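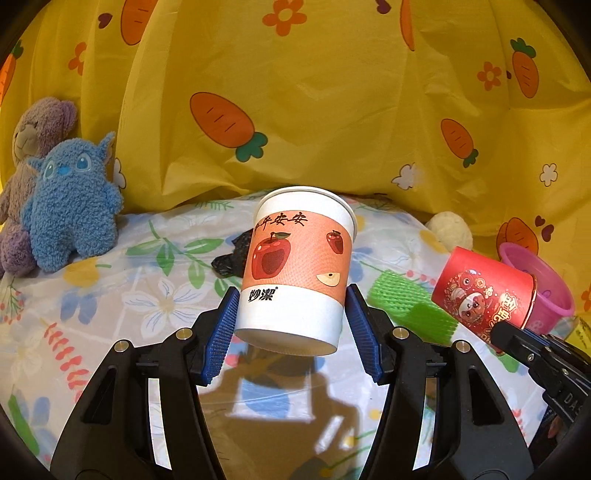
Trorkness Reptile and Amphibian Keepers' Group
Minutes of the January general meeting, village hall, 7.30 pm

The meeting opened with the matter of tortoises coming in for rehoming, carried over from last time. The group has nine Mediterranean tortoises waiting for homes, five of them adult males. It was agreed that males will not be placed in pairs, whatever the new keeper's past experience, and that anyone taking one must show an outdoor run and a frost-free place for the winter. Two homes in Flastport have been checked and passed. A third was turned down because the run was on solid paving with no digging area, and the applicant has been told they can apply again once that is put right.

1. Apologies
Received from four members and noted.

2. Minutes of the last meeting
Agreed, with one change. Item 6 should read "Hermann's tortoise" and not "Horsfield's tortoise". The animal has been seen again by the vet and has the tail spur and the split shell plate above the tail.

3. Accounts
The balance stands at £2383 after payment of the hall hire. Vet bills for rehoming animals since the autumn came to £790, most of it for one female with retained eggs. She is eating and has been moved to a foster home. Membership is at 108, and eleven people have yet to renew. A second reminder will go out by email, and by post to those without email.

4. Winter checks
Reports were given on hibernating animals. Those kept in fridges have held between 4 and 6 degrees. One foster keeper had a fridge drop to 1 degree overnight and moved both animals to a box in the garage the same morning. Both were weighed and neither had lost more than expected. Members using fridges were reminded to open the door for a short time each day to change the air, and to keep the thermometer probe beside the animal and not on the shelf above.

There was some discussion about waking animals early. The view of the meeting was that any tortoise that has passed urine during hibernation should be got up, bathed and kept up, even if it means two months under a lamp. One member disagreed and asked for this to be recorded.

5. Lamps and heating
The group's bulk order of UV tubes from Tzavaras has arrived short by six. The supplier has agreed to send the rest with no carriage charge. Tubes already in hand will go first to foster homes, then to members in the order they paid. The group's meter is available on loan for testing old tubes. It must come back in its case with the battery taken out - this did not happen last time.

The two spare vivariums held in store were offered to members. Both are four feet long and one has a cracked runner. No takers on the night. They will go in the newsletter.

6. Spring show
The hall at Trenano is booked for May. The hire charge is £400 including kitchen and car park, to be paid by the end of next month. It was agreed that:
- no animals will be sold at the show
- animals on display will be rested every two hours
- handling will be limited to one table, with hand washing next to it
- snakes and tortoises will be kept in separate rooms

The question of whether to allow traders in dry goods was left open. The hall wants to know numbers before it will say where tables can go. Proposed that we ask for six tables and see. Seconded and carried.

7. Care sheets
The sheet on young tortoises is out of date on humidity and still tells people to keep hatchlings on dry pellets. A new draft was passed round and several changes were marked on it. The section on feeding needs a clearer list of weeds, with dandelion, plantain and sow thistle at the top. The final version is to be ready for the show.

8. Any other business
A member asked for advice on a male who paces the glass all day. Suggestions were to cover the lower part of the glass, check the basking spot temperature and give him more floor space.

The library box is missing its snake book. Please look at home.

The meeting closed at 9.20 pm. The next meeting is in February, same hall, same time.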